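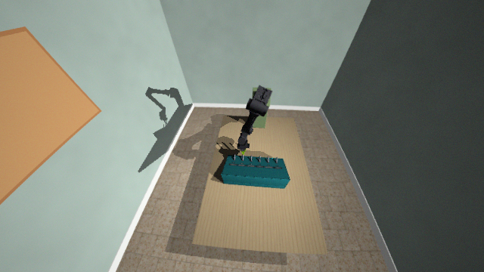 Tanveer Lodhi meint unter meinem letzten Post, man müsse beim Strom einfach öfter wechseln, dann spare jeder. Einfach. Na gut, ich hab's mal durchgerechnet.

1/6
Der Tarif heißt Avalar, der Anbieter Floltberg. Versprochen: 61 Euro Ersparnis im Jahr. Gegenüber welchem Tarif? Steht in Fußnote 5, und da steht »Grundversorgung«. In der bin ich seit Jahren nicht mehr.

2/6
Gegenüber meinem jetzigen Vertrag bleiben 32 Euro. 30 davon sind Neukundenbonus, ausgezahlt nach zwölf Monaten, sofern man nicht vorher kündigt. Zwei Euro also. Dafür lade ich Zählerstand und Ausweis hoch?

3/6
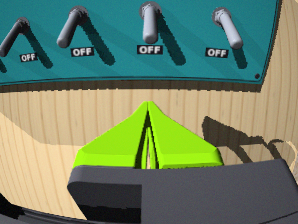

Vier graue Kippschalter, türkises Feld.

Und »Preisgarantie« klingt auch nur so lange gut, bis man liest, was ausgenommen ist: Steuern, Umlagen, Netzentgelte. Garantiert wird der Teil, an dem der Anbieter selbst dreht. Danke schön.

4/6
Das Vergleichsportal Kandance sortiert übrigens mit Bonus vor. Häkchen raus, und Floltberg rutscht auf die zweite Seite. Das Häkchen muss man aber erst mal finden.

5/6
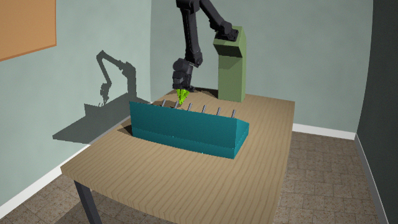

Schwarzer Arm, grüne Greiffinger, Holztisch.

Nimal Weerasinghe hat im März gewechselt und wartet immer noch auf die Schlussrechnung vom alten Versorger. Zwei Mails, ein Anruf, eine Vorgangsnummer.

6/6
Ich bleibe vorerst, wo ich bin. Wer einen Tarif ganz ohne Bonus kennt: gern drunter, aber bitte mit Arbeitspreis und Grundpreis.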